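Rules for scoring pick and place in simulation - please comment before we freeze them

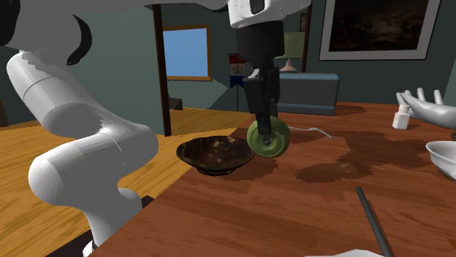
Last edited by furlow_bench on October 3, 2021. Reason: rule 4 changed

furlow_bench wrote:
I maintain the scoring rules for our tabletop tasks at Furlow. Until now each person scored in their own way, and two people could give different results for the same episode. We have 644 old episodes, and I would like to score them again with one set of rules. The draft is:

1. Success is decided from the object poses in the simulator, never from the rendered view.
2. An object held over or beside the bowl is not placed. The gripper must be open and clear of the object.
3. After release we wait 6 seconds of simulated time. If the object leaves the bowl in this time, it is a fail.
4. Contact with any other object on the table is written in the log, but it does not fail the episode.
5. The random seed and the version of the scene are stored with each result.

For rule 2, please look at the green disc. It is next to the rim and from this angle it even overlaps the bowl a little. One of our scorers would give half a point for this. I would give zero.

masanja2 wrote:
Zero, I agree. Half points were a mess in our group. Each person had a different half.

I do not agree with rule 4. A white bottle and a bowl stand on the same table. If the arm sweeps them to the floor and then places the disc nicely, you call it success?

furlow_bench wrote:
By the draft, yes, with the contact in the log. First version was stricter, any contact was a fail. Then a gentle touch on the bowl rim was also a fail, and this felt wrong to me.

climard_ops wrote:
Then do not use contact, use displacement. Our limit is 40 mm for objects that are not part of the task. Anything more is a fail. The target bowl gets its own limit.

masanja2 wrote:
Displacement alone will miss a bottle that falls over in its place. You need tilt too.

climard_ops wrote:
Fair, we check both. I forgot to write it.

flornbridge_lab wrote:
My problem is with rule 1. Poses are good for the score, but please keep the rendered view also. We had 211 episodes marked as success where the object was half inside the bowl wall. The collision mesh was bad and the numbers looked perfect. We found it only when a colleague watched the videos.

furlow_bench wrote:
I can add that a sample is watched by a person before results are published. But the person cannot change a score, only report the scene as broken.

flornbridge_lab wrote:
This I can accept. Please write also who repairs the scene, and that the old results get a mark until it is done.

masanja2 wrote:
I still want rule 4 to be a fail - with the displacement and the tilt. A log is read by no one after January.

furlow_bench wrote:
I will put both versions in the next draft and run them on the old episodes. Rule 2 stays as it is.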